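Notebook, video conversion bench
Mar 26, 2021

Bromanine converter again, MOV to MP4, since the sales page keeps saying "no quality loss" and I keep not believing it.
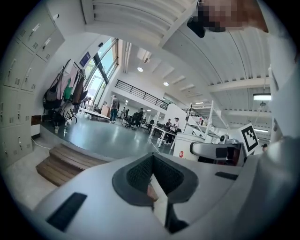
Baltasar Paredes thinks I'm being unfair to it. According to him the files look fine on his laptop, the audio stays in sync, and people who want a clip to post somewhere don't care what the bitrate did on the way.

Fine, but "looks fine on a laptop" isn't a test. Same source file for everything today, the Palacios clip, 598 MB. Default MP4 preset gave me 258 MB. You don't drop that much and call it lossless. Dark areas near the end went blocky, worst in the fade. Could be the preset, could be my player. Tried a second player and got the same blocks, so I'm blaming the preset.

AVI output: opened, played, no sound in one player, sound in the other. Not going to chase that.

FLV: why is this still in the menu.

The "fast" checkbox. Ran it on and off, 2 passes each way. Couldn't tell them apart by the clock on the wall, and I'd want a proper timer before saying anything stronger. Chaltu Tsegaye says it only matters if the graphics driver is the new one. Ours isn't. The help page doesn't mention drivers anywhere that I could find.

Also tried the Guketside build of the free encoder with the quality slider one notch up from default. Bigger file, fade looks cleaner to me. I knew which was which when I looked, so that counts for little.

To do: have Chaltu shuffle the outputs and rename them so I can't tell. Ask Pastomton whether their upload page re-encodes everything anyway. If it does, most of this page is wasted ink.

Trial watermark shows up on the MP4 only. Check the license before the next run.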